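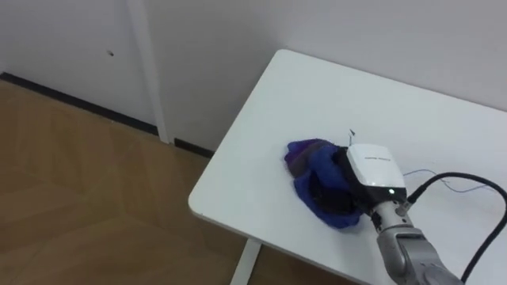
Blue cloth on a white table.

Nirnent N17 Smoke Machine for Vacuum Leaks and EVAP Faults
Item 1717
Sold by Thibodeaux Tool & Test

There are two ways to find a vacuum leak. One is to stand over a running engine with a can of something flammable, spraying it at the intake and listening for the idle to change. The other is to fill the intake with smoke while the engine is off and look for the place where smoke comes out. We sell equipment for the second way. We used to sell the cans too, and you can still get them at any gas station, along with the beef jerky.

The N17 is the small Nirnent. It heats a little mineral oil, pushes the vapor through a hose at low pressure, and lets you fill an intake tract, an EVAP system, or an exhaust from the tailpipe forward. It does not read codes, connect to your phone, or have an opinion about your fuel trims. It has one switch, one gauge and one knob, and the knob does what the label next to it says.

What it's good at

Cracked vacuum hoses, especially the ones on the back of the engine that were installed before the engine was. Intake manifold gaskets. Torn intake boots that look perfect until you bend them. Gas caps that click the right number of times and still don't seal. Purge and vent valves stuck open. Exhaust leaks ahead of the oxygen sensor, which can make a healthy engine look lean and have cost many people a sensor they didn't need.

What it's not good at

Leaks that only show up under boost. The N17 runs at EVAP-safe pressure and stays there, so a charge pipe that lets go at full throttle will sit quietly and hold smoke all afternoon. For turbo plumbing you want the Natach pressure kit, or a friend with one. It also won't find a coolant leak. We get asked.

In the box

N17 main unit
Smoke hose, 15 feet, with tapered rubber tip
Battery leads with clamps
Intake plug, expanding, fits most throttle body ducts
Block-off caps, assorted
EVAP service port adapter
One bottle of smoke oil
Manual, which is short and was written by a person

Specifications

Power: 12-volt vehicle battery
Air supply: built-in pump
Output pressure: low, regulated, with gauge
Case: steel, painted gray
Hose length: 15 feet
Warranty: one year, parts and labor

Using it

Engine off, and let it cool down if you plan to have your face near it. Plug the intake upstream of where you think the leak is. Feed the smoke in through a vacuum port, usually the brake booster line, and give it a few minutes. Big leaks show up right away. Small ones take patience and a flashlight held low and off to the side. Turn off the shop fan. Most of the calls we take about a unit that "makes no smoke" end with somebody walking across the room to turn off a fan.

On an EVAP test, remember that the vent valve is normally open. If you don't command it closed with a scan tool, or cap it off, smoke will pour out of it and you'll have found a vent valve working as designed.

Work with the doors open. Mineral oil vapor isn't something you want to spend the day breathing, and it makes the coffee taste funny. Don't run the machine near an open flame or on a fuel system you already know is dripping.

Upkeep

Check the oil before each use. Use plain smoke oil without dye unless you enjoy cleaning dye. Baby oil will work in the sense that smoke comes out, but the perfume leaves a film on the heater and the warranty doesn't cover smelling nice. Every October Norbert Urban, on our bench, gets a run of units that spent the summer on their sides in the bed of a truck. Store it upright — the oil goes where the oil wants to go.

Questions we get

Will it work on an older car with no EVAP port? Yes. Go in through any vacuum line. The EVAP adapter can stay in the bag.

Can I leave it running? Up to 15 minutes at a stretch, then let it rest. If you haven't found the leak by then, move the light, or move yourself.

Is the bigger one better? The Vostley bench unit makes more smoke and makes it faster. It's also the size of a microwave and priced for a shop that uses it daily. For a home garage or a two-bay place, the N17 is plenty.

My idle is still rough and there's no smoke anywhere. Then it may not be a vacuum leak. Sorry. Start with plugs and coils.

Ordering

Orders placed before 3:00 p.m. ship the same afternoon. Spare oil, hoses and caps are in stock and listed under Nirnent parts. For trade accounts or repairs, ask for Everett Alcantara at the counter, and have your item number handy. He will ask for it twice.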